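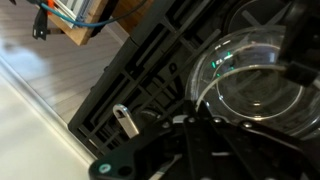
Beston's spring open day had one stop I'd circled weeks ahead: the Himeck gripper against the Memon, same arm, same job. Clear glass is a mean test for any wrist camera, and the bowl barely shows up except for its bright inner rim. I loved it already!

Each gripper gets 800 tries, and the Himeck was on number 438 when I walked in. 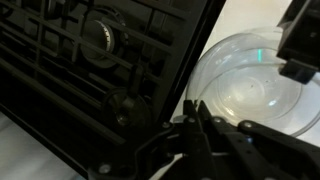 The bowl on the white countertop, seen from the wrist.

I got two turns at the controls (my hands were sweating) and the finger response felt lovely and light, much quicker than I'd expected.
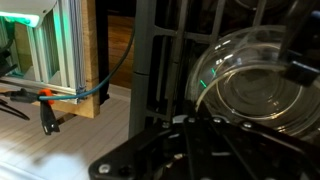 CAMERAS AND CONTROLLERS

Next came the Kitum controller, with menus I could follow right away. I'm going back in September for the Memon runs.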